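Speaker notes: Budgeting for a disassembly cell
Ľubica Oravec, Arkel Recovery
November planning session, 20 minutes plus questions

Slide 1. Opening

Introduce myself. I run equipment planning at Arkel. I don't write the software and I'm not the person to ask about motion planning. My job is getting the cell specified, costed and through approval.

Say up front that the talk covers one cell, for desktop computers. Laptops and monitors are a separate request and I won't get to them.

Slide 2. What the cell has to deal with

Start with the work, then the money. People in this room have seen plenty of quotes and not many open cases.
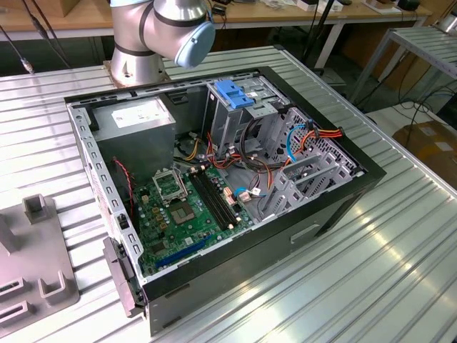 Desktop tower on its side, side panel off, CPU socket open and empty.

Point out the wiring. The power leads run across the middle of the case, and that bundle is what drove most of our choices. A fixed-program machine would need every case to be wired the same way, and they never are.

Mention that panel removal is not in the cell's scope. Towers reach the table already opened. We priced adding it and dropped it in the second draft.

Slide 3. Arms and grippers

We asked three suppliers for the same thing: two arms sharing one table, electric two-finger grippers, sensing mounted at the wrist. Plidar and Kováčik quoted on the full list. Jundwood quoted on tables and fixturing only, and we took that part of their offer.

Reach matters more than payload for this job. Nothing inside a desktop is heavy. The trouble is getting fingers down beside a drive cage without catching the rim of the case, so ask your supplier for a reach drawing with the gripper fitted. We got one without and had to go back.
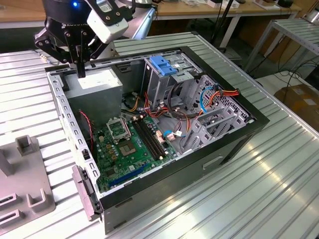
Gripper finger pointing down at the power supply, cables spread between the board and the drive bays.

Pause on this one. Someone usually asks about spare fingers. We budgeted $528 a set and two sets for the first year. I'd carry three if I were doing it again.

Slide 4. The lines that get left out

Read these slowly, people write them down.

Fixtures. Ours came in at $2,124 for the first batch, including one redesign. Put the redesign in the budget from the start.

Cable management. $335 for sleeves, clips and floor covers. Small money, but it was missed entirely in the first draft and I had to find it out of consumables.

Table. Get it rigid and get it with slots or ribs you can bolt to. Moving a robot base after calibration costs you a day.

Operator time. Someone has to load cases and clear jams. We allowed up to 90 minutes a shift through the trial period. Finance wanted it at zero by month three. I left it in.

Freight and customs, if your arms come from overseas. Get the broker's fee in writing.

Slide 5. Drive removal

Drives are where the cell earns its keep, so spend the most time here. They need to come out whole and be logged before anything else happens to them. Explain that the approval case was built on this step alone and everything else was treated as extra. 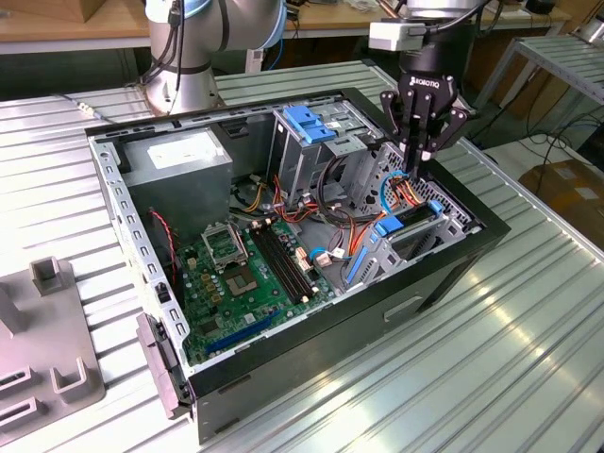
PLANNING AND APPROVALS

Slide 6. How we staged the request

We split it in two. Stage one was a single arm, the table and fixtures. Stage two was the second arm and its gripper, released once stage one had been signed off by operations.

Splitting it meant two rounds of paperwork and we lost the bundle discount from Kováčik. It also meant the first cheque was small enough for the site manager to sign. On balance I'd do it the same way.

Keep the service contract out of the capital line. Ours was bounced once over that.

Slide 7. Questions

Likely ones: lease or buy (we bought, the lease terms were too long for a trial), and resale value (I don't have a good figure, say so).

If time runs short, skip straight from slide 4 to slide 6. Quote template is at the registration desk, ask for the Arkel folder.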